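Can a Robot Do the Dishes Yet?

Ask a robot to weld the same seam 3000 times and it will never complain. Ask it to put the salt away and you've got yourself a research project. I find that gap thrilling, and I've spent most of March bothering people who work inside it.

My first stop was Kidum, a small outfit that builds practice kitchens in software. Everything a cook bumps into at home gets modeled: the cooktop, the cabinets, the microwave hung right where a tall elbow wants to go.

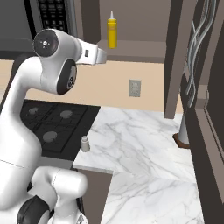 Lizeth Montoya runs the chore tests there, and she has a list of 826 of them. Some sound like a toddler's to-do list (close the drawer, pick up the shaker). Others would test a patient adult. Wiping a counter, she told me, was the one that surprised her most. A cloth changes shape every time you touch it, and the arm has to keep pressing just hard enough without shoving everything else onto the floor.

Why practice in a made-up kitchen? Speed, mostly! A simulated arm can blow the same reach 1000 times before lunch and no plates get broken. You can shift the counter a little, change the light, move the mustard, and run it all again. The trouble starts when the skill moves to a real room, where drawers stick and jars are greasy.

Soletti, which sells shelf-stocking machines to grocers, has an easier life. Its aisles are straight and its boxes are square. Even so, the team there let me watch a machine spend nine minutes on a single crate of soup, and I was rooting for it the whole time like it was a ballgame.

Kitchens ask for more. The stove alone is a headache, all thin bars and gaps, with a smooth counter right beside it that calls for a completely different touch. 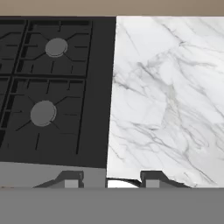 Clive Fairclough doesn't share my excitement. He thinks we keep testing the wrong thing, and that a machine which can clear one tidy counter has told us very little about a Tuesday-night mess with two kids underfoot. Give him a better dishwasher, he says, and he'll leave the arms to the factories.

He may get his dishwasher first. But I watched Montoya's arm miss a cabinet handle, back off, come in lower and get it, and I wanted to see the next try. She had already started it.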